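Speaker notes: Does the weekly shop really cost more in a small town?
Mar 8, 2023

Slide 1. Hold the title up for a bit. Ask who here has driven out of Rudwood to do a big shop. Wait for hands. Ask who kept the petrol receipt. Fewer hands, I'd bet.

Slide 2. The claim as it went round in February: a family in Rudwood pays 22 per cent more for groceries than a family in the city. It was on the radio, then on the noticeboard at the pool. I went looking for where it came from. It came from Bikura, a price-comparison app, and Bikura makes its money when people switch shops. Say that plainly and move on. Don't sneer.

Slide 3. What they measured. 541 baskets, which sounds like plenty until you read the footnote. Only 368 were matched item for item. The rest were "modelled", and the footnote doesn't say how. I wrote to ask and got a brochure back.

Slide 4. What was in the basket. Name-brand coffee, name-brand washing powder, berries out of season. If you buy the home brand and whatever fruit is cheap, you aren't in this study. Pause here, people usually want to argue about the berries.

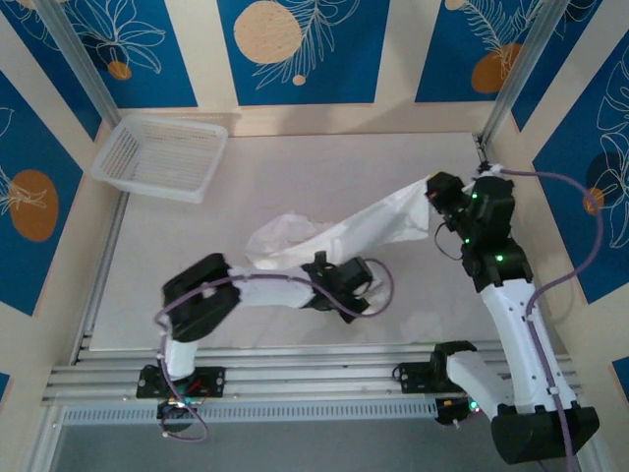
Reading time: 4 min

Slide 5. The second claim, from Ditex, who sell shelving and freight software. They say better stock planning would close the gap. Maybe. Their report has one chart with no scale on the side, and the word "savings" appears on every page without a dollar sign near it. I'd like to see a single docket before I believe it.

Slide 6. What I think we can say. Some things do cost more here. Milk does, and so do nappies. Meat from the butcher often doesn't, and neither app nor report looked at the butcher. Freight is part of it. So is having one supermarket. I can't tell you how much belongs to each, and I'm wary of anyone who can.

Slide 7. The petrol question. A trip to the city costs fuel and most of a day. Bikura left both out. Put the two dockets up side by side and let the room read them. Don't talk over it.

Slide 8. If someone brings up Stan and the price of streaming, say it's a fair grumble but it isn't groceries, and come back to the milk.

Slide 9. Ask for dockets. Box by the door, names torn off, city ones too. Skip this slide if we're running late and just point at the box on the way out.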